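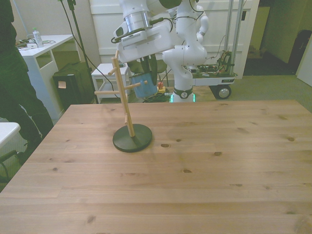 Week six is all about things that hang. We've spent a lot of time on things that stack (plates, bowls, those trays from Bonura that half of you hated) and hanging is a different animal, so please come with an open mind and, if you can, a mug. I love a mug tree as a teaching object because it's so simple: a base, a post, a few pegs, done. Now think about the leaning kind, with a round black base and a light wooden post that slants off to one side. Four short pegs, all at different heights. Where does a see-through blue mug go? Your first thought is probably the highest peg, and mine was too. Then you start thinking about where the weight ends up when the post already leans left, and suddenly the peg on the right looks a lot friendlier!

Some words we'll use all term. Reach is how far a peg sticks out from the post. Clearance is the space under it before you hit another peg, another mug or the table. Swing is what a mug does after you let go of it. Write these down, I use them constantly and I forget to define them.

For the lab you'll work in pairs in room 246. Each pair gets one tree and a set of mugs. Measure the reach and the clearance of every peg, then sketch your tree from the front and from the side — pencil is fine, neatness is not graded. After that, load it in two different orders and note when it starts to feel tippy. Issa Majali ran this lab in August and his pairs kept skipping the side sketch, and then they couldn't explain the tipping at all. Draw the side view.

Reading: the Kullo packet, only the part on handles. Yara Mansour left spare copies in 602, on the shelf by the door.

Your write-up is worth 70 points and it's due 1/4/20. One page plus sketches. If your handle won't fit over a peg, put that in too, with the measurements, and we'll talk about it when we get to hooks and rails next week.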